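Starkari Tall Cabinet, Dark Wood
Listatlow Kitchens & Storage
Page updated Oct 3, 2018

Price as shown on your quote: $3,692 for the full set (tall cabinet, base unit, Ersoy knobs and plates). Cabinet only: call the order desk.
Availability: made to order
Free curbside delivery on orders over $3,000

Overview

Starkari is a full-height storage cabinet for kitchens, pantries and back halls. It has a wood front with recessed panel doors and a plain interior. The carcass ships assembled. Doors, shelves and hardware come in a second carton and are fitted once the cabinet is standing in place.

The cabinet can stand alone or be joined to the Starkari base unit. Most orders are for the two together. The base unit has the same toe kick, so the line along the floor carries through without a step. The top is sold separately and can be supplied by us or by your own shop.

Choosing a top

Dark fronts show the edge of a top more than light ones do. We suggest a plain light color with a square edge for small rooms, and a slightly thicker top where the run is long. Busy patterns tend to compete with the grain. If you are having the top made locally, ask for the template sheet before it is cut. It gives the overhang at the front and the allowance at the wall.
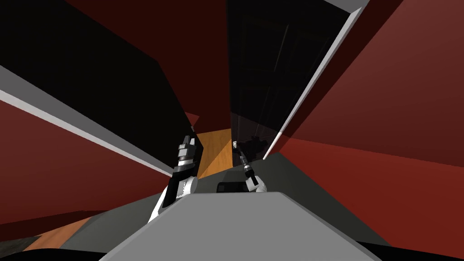 Light gray surface with sharp, straight edges.

Tops from us are cut to the sizes on your signed drawing. We do not cut from verbal measurements. Walls in older houses are rarely square, so measure the depth at both ends and again in the middle, and write down all of them. Sink and cooktop cutouts are made at the factory only if the maker's paper template comes with the order.

Doors

The doors are frame and panel. The panel is set back and the molding around it has a beveled profile. Stain is applied by hand and then sealed. Because the wood takes stain differently from board to board, doors made at different times will not match exactly. If you expect to add a cabinet later, it is worth ordering a spare door now – we can store the finish record but we can't store the tree.

Hinges are the concealed type with soft close and adjust in 3 directions. Left or right opening must be chosen when you order. Doors can be reversed in the field, but the old screw holes will need filler and touch-up stain.

Ersoy knobs and plates

Ersoy is our stone-look hardware line. Each set is a round knob on a rectangular backing plate. The plate spreads the pull over a wider area and keeps fingers off the finish, which is the first place a stained door wears. Knobs are sold with screws in two lengths. Use the shorter one on the door and the longer one on a drawer with a false front.

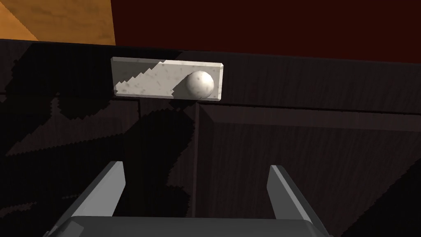 Round white knob and marble-textured plate on dark wood.

Plates can be mounted upright or sideways. Sideways suits the wide rail at the top of a door or a drawer front. Upright suits the door stile. Plates are not predrilled into the doors unless you check the box on the order form, and predrilled doors can't be returned.

Clean the knobs with a damp cloth and mild dish soap. Do not use vinegar or scouring powder. Tighten the screws by hand once a year.

Planning around a tall cabinet

Leave enough room in front for the door to swing past square, or the pull-out shelves will rub. Where the cabinet stands beside a doorway or a narrow passage, hinge it on the side nearest the wall. A filler strip is needed next to any wall with deep trim.

For color, customers often ask what goes with the dark stain. Reds, ochers and warm grays all work. Orange-toned wood floors are fine as well, though we would keep rugs and curtains plain. Order a sample chip and look at it in the evening with the lamps on before you decide.

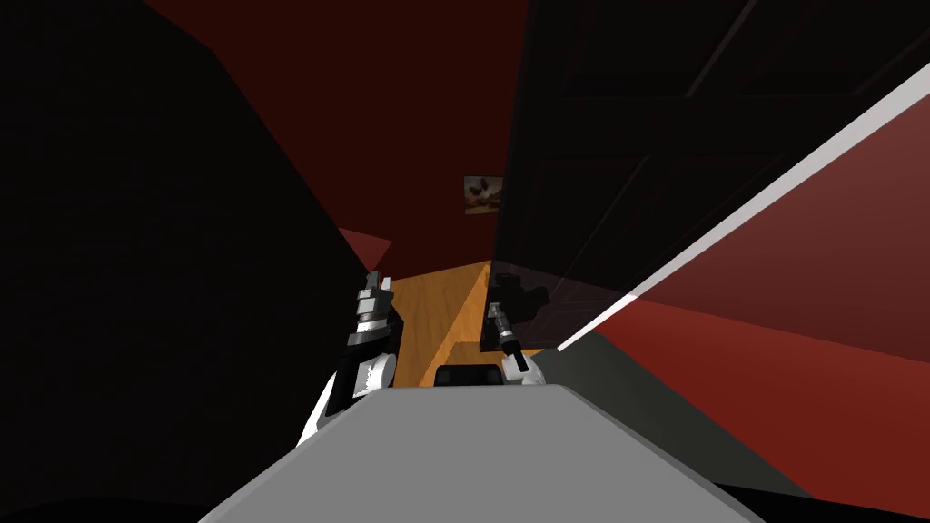
Tall dark cabinet with dark red walls and orange wood flooring.

What is in the cartons

Carcass with back panel
Doors, with hinges fitted
4 adjustable shelves with steel pins
Leveling feet and clip-on toe kick
Wall anchor kit
Touch-up pen and wax stick

The wall anchor kit must be used. Fix it into a stud, not into drywall alone.

Delivery and returns

Lead time is confirmed in writing with your deposit. Orders placed in December ship after the factory holiday. Check the cartons before signing and note any damage on the driver's slip. Unused Ersoy hardware can be returned in its packaging. Cabinets in a stained finish are made for your order and are not returnable unless faulty.

Related items: Starkari base unit, Fenix open shelf, Ersoy drawer pull, sample chip set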